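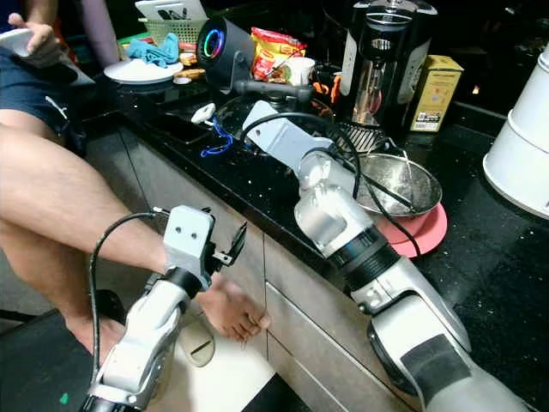
We are renovating a small flat in Prandville before we let it, and I am stuck with the kitchen worktop. My husband wants a plain light laminate, I would prefer to stay with stone. I am thinking of the combination of black speckled granite and pale grey-beige fronts, as in the photo, but I am afraid it will make a narrow room too dark. The kitchen has one window, to the north. The offer from Livetti is 2,120 for stone with cutting and fitting, and 321 for laminate which we would fit ourselves. Has anybody lived with dark granite for some years? I would be thankful for experiences, also bad ones.
dorota_olszewski, 07:40

Reply from timo_steinbach
We have had black granite for eight years. Dark is not the problem, in my opinion. The problem is limescale near the tap, it shows as a white ring and you must wipe every evening. The speckles hide crumbs very well, maybe too well. I find them with my elbow.

Reply from b_okafor
For a flat you want to let I would not spend this money. Tenants do not pay more rent for stone. We put laminate in two flats and when one was burnt by a pot, we changed the whole piece in an afternoon.

Reply from facundo_a
I must disagree with Bernadette. I changed laminate twice in the same flat because water went in at the sink joint and the edge came up. If you add the second worktop and your own free days, the difference becomes smaller. Granite also needs care, though – ask if it is sealed and how often you must repeat it.

Reply from b_okafor
The joint was badly closed, then. With good silicone it does not happen. And even two laminates are far below 2,120.

Reply from konrad_w
Dorota, did you ask Moynihan for offcuts? They had remnants in the yard in February and I paid 1,034 including the sink hole. You cannot choose much, but speckled black is the one they usually have. Measure the walls first, mine were not straight.

Reply from dorota_olszewski
Thank you all. Konrad, I did not know about the offcuts, I will telephone them. Our longest side is without a joint, so I hope they have a piece for it. Timo, which product do you use for the white ring?

Reply from timo_steinbach
Only a soft cloth and warm water with a drop of washing-up liquid. Please no vinegar, it can attack the seal.

Last updated: February
Reading time: 2 minutes
Contact | © Jastamell Home Forum | Back to top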